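Robotics Club Update

Dec 2, 2025

The Andness Robotics Club is ten weeks into its fall project, and the two-arm station in the back of the shop is now in use at every meeting. This update covers what the manipulation group has been working on, where the other groups stand, and what we need from families before the winter break.

What the manipulation group is doing

The group has nine members this year. Their task is called Put Away, and it comes from the rule book for the Alari Challenge, a regional contest for high school and community clubs. A team gets a table with a small cabinet, a tray and a handful of everyday items. The arms have to open a drawer, pick up the item the judge names, put it inside and close the drawer again. A second round asks the team to move items onto the tray instead. Both rounds are run without anyone touching the controls once the clock starts.

Tetteh Ofori, who coaches the group, picked the task in July over an easier block-stacking event. Drawers were the reason. A drawer only moves along one line, and if the gripper pulls a little to the side it sticks or the whole cabinet slides toward the robot. Students found this out in the first week. The cabinet moved far more often than the drawer did.

The fix they settled on uses both arms. One gripper steadies the side of the cabinet while the other takes the handle and pulls. It is slower, and timing the two arms together took most of a month, but the cabinet stays put. Princess Mangubat wrote the part of the program that holds the second arm still until the first one reports contact. She is now working on the closing motion, where the gripper lets go of the handle and pushes on the drawer front with its fingers shut.

Recording the runs

Before the arms can do anything alone, a student has to guide them through the task many times so the software has something to learn from. Each guided run is saved and checked. Runs where the student hesitated for a long time or bumped something are marked and left out of training.

The goal for the season is 2000 saved runs. The group passed the halfway point before Thanksgiving. A pair of students can record over 30 good ones in a meeting if the setup goes quickly, and fewer if the items have to be changed. Rui Salgado keeps the log and posts the total on the whiteboard by the door.

Items are moved between runs. If the bottle is always in the same place, the arm learns the place and ignores the bottle, and then the judge sets it down somewhere else and the run is lost. Students turn the cabinet a little, lay the bottle on its side or stand it up, and swap the positions of the smaller things. Reaching for a bottle that is lying down means turning the wrist to match it, and this is still the weakest part of the program. Boxes are going well.

Second-year students are teaching the new members to guide the arms. The rule is that a new member watches one full session, records with a partner for two, and then may record alone with a coach in the room. Five of the new members have reached that point.
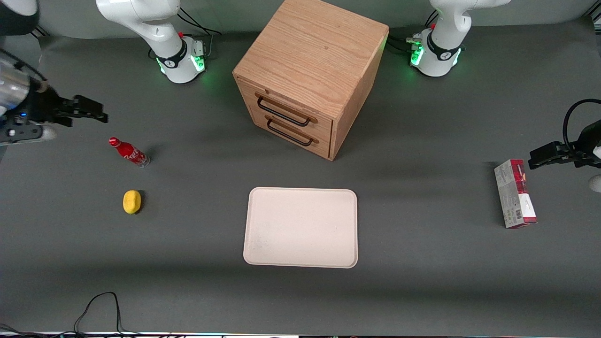 Other groups

The line-following group has finished both of its cars. One is ready for inspection. The other runs well on the practice track but loses the line on the tight left turn, and Nii Abubakari is trying the light sensors at a lower height. Their contest is in the spring.

The design group is drawing finger pads for the grippers. The first set, printed in a soft material, tore at the screw holes. The second set has thicker corners and is waiting for the printer. If they hold up, the manipulation group will test them on round items before deciding whether to record with them. Changing the pads late would mean repeating some of the runs, so a decision is needed before the break.

Shop rules reminder

Please go over these with your student at home.

Long hair is tied back and hoodie strings are tucked in or removed.

No one reaches over the table while the arms are powered and enabled. Call "hands in" and wait for the person at the controls to answer.

Know where the stop button is before you start.

Food and open drinks stay in the hallway.

The cabinet and trays stay in the shop. They are measured for the contest and are hard to match.

Thank you

Polleck Hardware gave us clamps, cable ties and a discount on lumber for the new practice track. Sarpong Printing made the team shirts at cost. Shirts can be picked up from Ekrem Kocabaş at the front desk, and anyone who ordered a size change should bring the first shirt back.

What we need

Two more adults to supervise on late nights. No robotics background is required, only the district background check.

Clean, empty household packages for practice: small boxes, plastic bottles with caps, tea tins. Please nothing made of thin glass, and nothing that held cleaning products.

Signed travel forms for the Alari Challenge. Forms are at the front desk and can be returned there or given to any coach. Students without a form on file can still work on the project but cannot be entered on the team list.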